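The pillow maker of Allum Street

Lanying Cheng likes a dark pillow, and she will tell you so before you have your coat off.
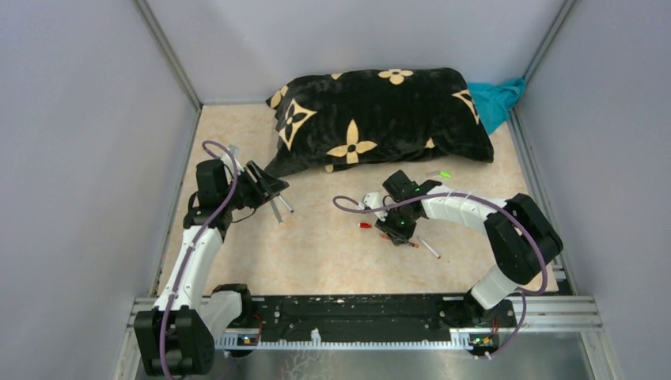
“Everybody starts with white or oatmeal,” she said, pouring tea for the two of us at the long table at Jenomau, the little home goods shop she has run for 43 months now. “And I understand it, I do, I had a whole sofa of oatmeal once! But you put a big cream flower on black and you can see it from across the room. It cheers the place up.”

Flowers with four petals are what she comes back to again and again, usually with a star or two tucked in between them. She drew her first ones in May, on the back of a phone bill, while waiting for her sister to call, and she kept the bill. It is pinned up by the register, tea stain and all.

“My sister never did call that day,” she said, laughing. “So I had plenty of time for petals.”

The plush came later, and with it a good deal of grumbling. Nimal Ekanayake does the sewing three days a week, and he remembers the first bolt without much fondness.

“It creeps,” he said. “You pin it, you turn around to find your scissors, and it has moved over on you. I must have unpicked 70 seams before I got the feel of it – and Lanying standing there asking if it was ready yet.”

He still prefers plain cotton, if anyone is asking. But he has come around on the look of the plush ones, and he keeps one on his own reading chair at home, where his daughter steals it most evenings.

Neither of them believes in plumping. A pillow ought to be a bit rumpled, Cheng said, the way a bed is when somebody has just gotten up from a nice nap.

“I had a customer iron one,” she said. “Iron it! I gave her another cup of tea and we talked it over.”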